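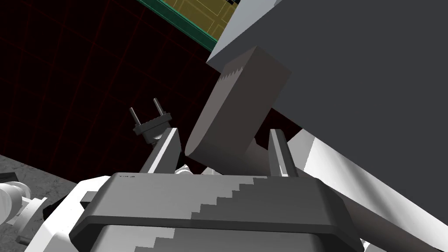 Parviz Moradi wrote to us after his first weekend with the Plodell countertop water filter and asked whether the cartridge really needs a soak before it goes in. It does, and we're glad he asked, as it's the step most folks are tempted to skip!

Section 2. Getting your filter ready

1. Fill a clean bowl with cold water and lay the new cartridge in it for 13 minutes. Go and make yourself a sandwich, if you like.

2. Rinse the pitcher and the lid with mild dish soap and let them drain on a towel.
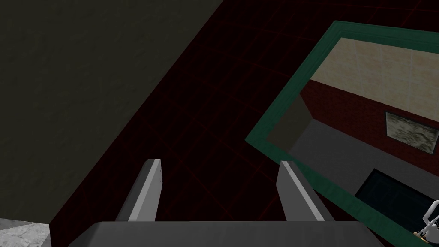 A reader in Sunville adds that her cartridge floated, and a saucer set on top kept it under nicely.

3. Push the cartridge down into its seat and give it a gentle turn until it stops.

Caution: Never force it. If it feels tight, lift it out, wet the rubber ring, and try again. 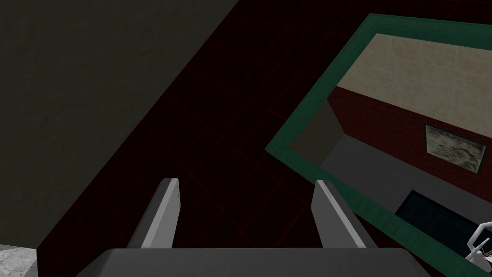
4. Fill the pitcher to the line, let all the water run through, and pour it out. Do this two times. A little black dust in the first batch is only carbon, and your houseplants won't mind it one bit.

Note: Very hard water, like they have over in Gomville, can slow the flow quite a lot.

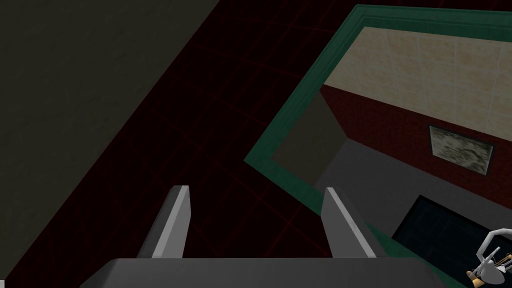
5. Set the dial on the lid to the current month. A cartridge is good for around 700 cups, so if you have a big, thirsty household, please check it a bit sooner.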